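Cahier d'atelier, août, samedi, fin de matinée

Repris les essais d'engobe blanc sur le grès Cisell. Je note tout de suite parce que la dernière fois j'ai attendu le lundi et j'avais déjà arrangé les souvenirs.

Rappel du problème : l'engobe s'écaille au bord des lèvres, surtout sur les petites formes. Le fournisseur (Harms) maintient que c'est une question de séchage. Peut-être. C'est ce qu'on répond toujours quand on ne veut pas parler du retrait. Leur fiche annonce une compatibilité « universelle » avec les grès clairs, et je ne connais aucun engobe universel. J'ai demandé les courbes de dilatation, reçu un PDF commercial avec une jolie tasse dessus.

Protocole du jour, pour qui reprendra derrière moi :
– tessons plats, même pain de terre, battus le même jour
– engobe passé au tamis, deux couches au pinceau, puis la même chose par trempage
– densité mesurée avant chaque bain, pas seulement le matin
– une série posée à consistance cuir, une autre sur terre presque sèche, une troisième sur biscuit

J'ai gardé 300 g de poudre du vieux sac pour comparer avec le nouveau lot, numéro 556. Les deux sacs n'ont pas la même couleur à sec. Harms dit que non. Je les ai mis côte à côte devant la fenêtre et l'ancien tire sur le crème, le nouveau sur le gris. Après cuisson on verra, la couleur à cru ne prouve rien.

Résultats au séchage seulement, rien n'est encore cuit. Cuir : bonne accroche, y compris dans les angles. Presque sec : ça cloque par endroits, surtout au trempage. Biscuit : la couche se tient mais elle poudre sous le doigt, je n'y crois pas beaucoup. Rien de neuf jusque-là, n'importe quel manuel le dit.

Plus gênant : sur la série cuir, deux tessons au bord aminci montrent déjà un cheveu le long de l'arête. Même terre, même engobe, même heure. La seule différence que je trouve, c'est l'épaisseur. Ou alors j'ai trop chargé le pinceau, je ne peux pas l'exclure. À refaire avec une épaisseur calibrée avant d'aller accuser qui que ce soit.

L'idée d'ajouter du feldspath revient sur le tapis à chaque discussion. J'ai relu les notes de Grarnerby là-dessus : ils en mettent jusqu'à 35 % et se disent très contents. Seulement leur terre est chamottée et la nôtre ne l'est pas, leur montée en température est plus lente, et ils ne donnent pas de témoin sans ajout. Sans témoin, « très contents » veut dire qu'ils n'ont pas regardé ailleurs. Je veux bien essayer, par petits paliers, avec un témoin dans chaque enfournement. 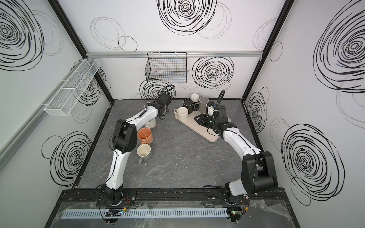 Pour la cuisson, on part sur le programme habituel, sans toucher au palier. Je sais que la tentation est de ralentir le refroidissement en même temps qu'on change l'engobe, mais alors on ne saura pas lequel des deux a servi. Cônes en haut et en bas, la sonde du petit four me paraît optimiste depuis qu'on l'a changée. Si les cônes et l'afficheur ne sont pas d'accord, je crois les cônes.

Test d'adhérence après défournement : choc thermique, puis ongle, puis pointe. Le test Sotine au ruban adhésif me laisse froid. Il arrache ce qui poudrait déjà et ne dit rien de ce qui partira dans six mois au lave-vaisselle. On le fera quand même, puisqu'il figure dans le cahier des charges – mais je ne l'écrirai pas en première ligne du compte rendu.

À faire :
– calibrer l'épaisseur des bords, refaire la série cuir
– peser les tessons avant et après trempage, j'ai oublié aujourd'hui
– redemander les courbes à Harms, par écrit
– étiqueter le vieux sac, il traîne ouvert sous l'évier
– ne pas jeter les deux tessons fendus, ils sont sur l'étagère du haut, à gauche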